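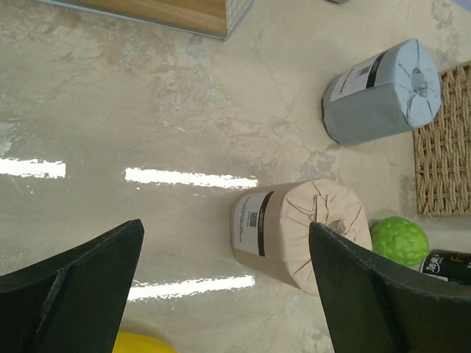 What does the student robotics club in Ulgate do in its spring term?
The members teach a robot arm to pick up household things and put them where they belong, and at the end of term they show the work to the public.

The robotics club of Vuvside College, Ulgate, will hold its open afternoon on May 7, 2026, in the workshop on the ground floor. Visitors can come in without registration. The club will show the project which it calls Mahama, a program for tidying a table after somebody has come home from shopping.

The work on Mahama began in November. At that time the club had a different plan, a sorting task with plain blocks of the same size. The members found it too easy for the arm and also a little dull for the public. They decided to change to the kind of things that everybody has at home, and they wrote a new set of rules for themselves. An item may lie in any direction. The student who places the items must not be the student who runs the program. If the arm drops an item, the attempt is over and it is written in the log as a drop, also when the item by luck falls in the correct place.

Paper has given the club the most trouble. The rolls in paper wrapping, with the ends folded into pleats, look simple to a person, but the fingers must close across the roll and never along it. When the fingers come in at a wrong angle, they push the roll away and it travels over the table. For a good part of the winter the students wrote "rolled off" in the log more often than any other remark. They now let the arm come down more slowly at the end of the movement, and the fingers wait for a short moment before they close.

The second difficulty is the light. On a glossy tabletop the ceiling lamps make bright stripes, and an early version of the program took such a stripe for an object and tried to grasp it. The club talked about covering the table with a cloth. The majority was against it - a kitchen table at home is often shiny too, they argued - and so the program had to learn to leave the stripes alone. The younger members collected pictures for this purpose during almost two weeks, with the lamps on and off and with the blinds in different positions.

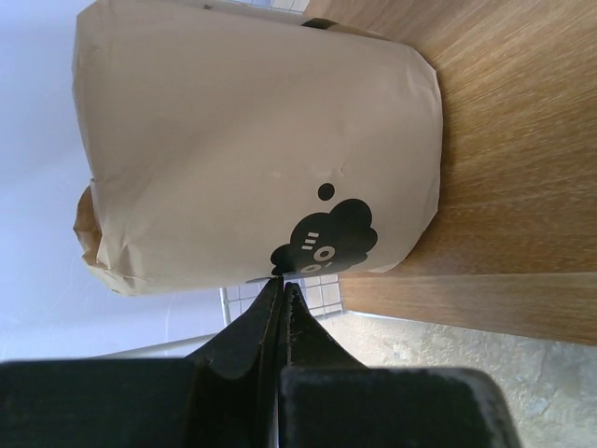 Vuvside College News, Vol. 2, No. 2

Bags are a separate chapter. A kraft paper bag has soft creases and a folded top, and its shape changes each time it is touched. The one with the black cloud and its small round eyes has become popular in the club, and a younger member has asked to have the same face on the poster for the open afternoon. For the program the printed face is of no help. It looks for the outline of the paper and for the place where the bag can be held without crushing the side. The students admit that this part is not ready. In the open afternoon the bag will be shown as an attempt, and the visitors will be told so before it starts.

The club meets after lessons and is open to students of all years. No knowledge of programming is required. New members usually begin with placing the items and keeping the log, and after some time they move to the training pictures or to the movement program. Both groups read the log together at the end of each meeting, and the next task is chosen from it. Those who like mechanical work can join the finger group, which takes care of the gripper and tries out different tips. Its members would like to have a softer tip for the bags.

The local firm Vellance has supported the project with spare parts and lends the club a room for the work in the school holidays. The firm will also be present in the open afternoon and will answer questions about summer placements. There are two places this year, both for students in the final year. Application is by letter, and the letters can be left at the college office.

The program of the afternoon starts with a short introduction by the students. After this the arm will work on the table, with a break for questions. Visitors may bring a small item from home for the arm to try. It should be unbreakable, dry and no bigger than a can of soup. Children are welcome, but they must stay behind the yellow line on the floor when the arm is moving.

The entrance is from the courtyard side. The front door of the college stays closed on that afternoon for repair of the steps.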